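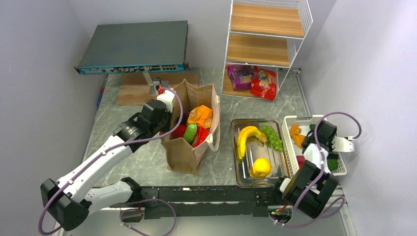

Musteo will order a second two-arm table for its grocery packing work before the end of the year, the company told its partners on 7/12/25. The first table has been in use since spring, and the money for the next one comes from the same equipment budget. Awuor Koech, who plans purchases for the team, said that the arms were the easy part of the budget and the small things around them took more time. A paper bag standing open, a metal tray with bananas and grapes, a white basket and a rack with wire mesh sides all need their place within reach of two arms, and every one of them must be bought again for the second table.

Koech asked two suppliers for offers. Nastitent can deliver in September but wants full payment with the order. Arabzadeh is slower and accepts payment in two parts. The team has not decided yet between them.

For groceries, bags and other goods that are used up, the plan sets aside 210 dollars a month. Spare gripper parts and cables are a separate line of 733 dollars for the whole year. "Last year we put the cables under 'other' and it was a mistake," Koech said. "Now they have their own line."

The new table will stand in the Sirkunska building, in a room of 13 square meters. An electrician must first add one more circuit there, and the price of this work is expected to be around 300 dollars.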